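Week 4: Copying files between machines without losing your mind

Welcome back, everyone! Last time we got our keys working, so by now you should be able to log in to Sirnoria from your own laptop without typing a password (if you can't, come see me before the lab and we'll sort it out together). Today is all about moving files, and we'll spend most of it on rsync, a tool I'm very fond of and have been using for longer than I'd like to admit.

Think of rsync as a copy command that looks before it leaps. It compares what's on your side with what's on the other side and sends only what has changed. Our practice folder holds 3,332 small files, and if you've edited 20 of them, those 20 are what travels.

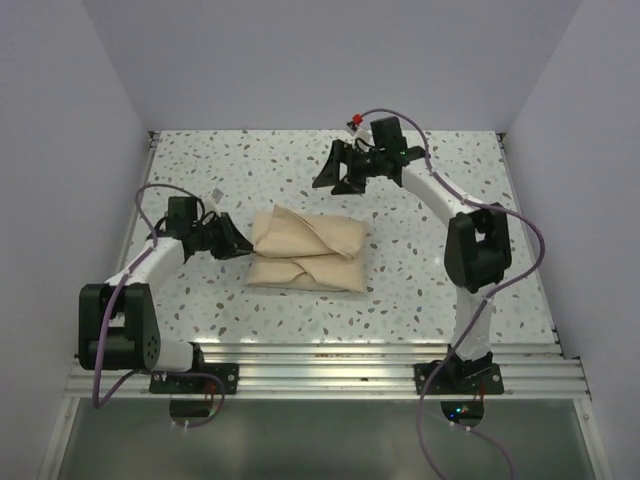
Two arms and a folded cloth on the work table.

Now, the trailing slash, which trips up somebody every year (me included!). Typing "notes/" copies what's inside the folder, while plain "notes" copies the folder itself, name and all. Try both with the -n option first, so that rsync tells you what it would do and leaves everything alone.

For the lab: copy the practice folder to your home directory on Mirkine, change a file or two, run the same command again and compare the two listings. Bring your notes next week, and read pages 39 to 70 of the course packet.

Shamim Awan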